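The Long Way Round to a Good Greetings Card

I have a drawer in my kitchen that won't shut. It used to hold tea towels and now it holds cards, mostly birthday ones, a few with foxes on, and a whole wedge of blank ones that I bought because they were lovely and then couldn't bear to post. My sister says this is hoarding. I say it's being prepared, and when she forgets our aunt's birthday every February, guess whose drawer she comes to?

I started buying cards properly (by which I mean with intent, and with my own money) when I was at college in Portela. There was a newsagent by the bus station with a spinner in the doorway, one of those squeaky ones you had to turn with your hip if you had shopping in both hands. The cards were dreadful. Racing cars for boys, roses for mums, a spaniel in a bow tie for everyone else. But tucked low down, where you had to crouch, there was always a row of little linocuts by somebody local. Herons, chimneys, a boat with no one in it. I bought the boat so many times that the man behind the till began ringing it up before I'd reached him.

So when this magazine asked me whether I fancied writing something about the small card trade, I said yes before I'd read to the end of the email. I spent a fortnight on trains and in back rooms, drank far too much tea, and came home with a heavier bag than I left with.

My first stop was Randach, a steep little town with a river at the bottom and a car park at the top. There are seven shops on the main street and every single one of them sells cards, including the ironmonger. I love this. The ironmonger keeps his next to the picture hooks and they're easily the best in town, thick cream paper and a proper envelope that doesn't go see-through when you lick it. The woman who chooses them told me she only takes cards she'd be pleased to get herself. She once sent back a whole box because the badger looked smug.

I asked her what sells, expecting her to say birthdays, and of course birthdays do. But the ones she reorders most are blank. People want to write their own thing, she said, and they don't want a verse getting in first. I felt very seen by this, given my drawer.
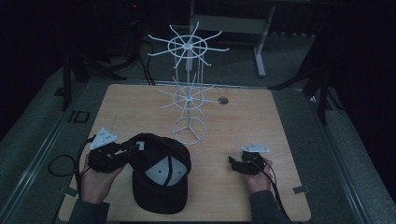 From Randach it's a short hop on the slow train to Zesow, where a print studio called Ridon has taken over the upstairs of an old bakery. You can still smell it on the stairs, I swear, a sort of warm crust smell, though they told me the ovens went years ago and I was imagining it. Two printers share the place with a cutting machine that sounds like a goose. Last year they made 153 different designs between them, which struck me as an enormous number until I saw the plan chest with the rejects in it.

They print in runs of 1000 if they're feeling brave. Mostly they aren't. A card that everyone in the studio adores can sit in its box for three years, and then a thing somebody knocked up in a lunch hour (a teapot wearing a scarf) goes out of the door faster than they can fold it. I asked whether they'd worked out why. There was a long pause and then one of them offered me a biscuit.

The money is tight, and they were frank about it. A shop will usually pay them half of what you and I pay at the till, and out of that comes the paper, the ink, the envelope and the clear sleeve, if there is one. Ridon have dropped the sleeves. Customers like it, on the whole, but the cards get thumbed, and the shops grumble about grubby corners. One shopkeeper posted back a bundle with jam on. I'd have bought those at half price, and said so.

What I hadn't expected was how much time they spend on the road. One of them drives a loop of stockists every other month with crates in the boot, topping up the gaps and having a nosy at what's next to them on the shelf. Height matters, she told me. Anything at eye level goes, anything at the ankles gathers dust. I thought of my boat, down there by the doormat in Portela, and felt quite indignant on its behalf!

I came away with the teapot, two hares and a very plain card with the single word "Well" on the front, which I think could do for almost any occasion. The till receipt was numbered 753 and the printer wrote "thank you for the tea chat" across the bottom in pencil.

The newsagent in Portela is a phone shop now. I did go and look. But the ironmonger in Randach has promised to put a heron by for me if one comes in, and I've cleared out the drawer underneath the first one. It had batteries in it, and a great many takeaway menus, and right at the back, still in its envelope, one of the boats. I've propped it on the windowsill. My aunt can have it next February.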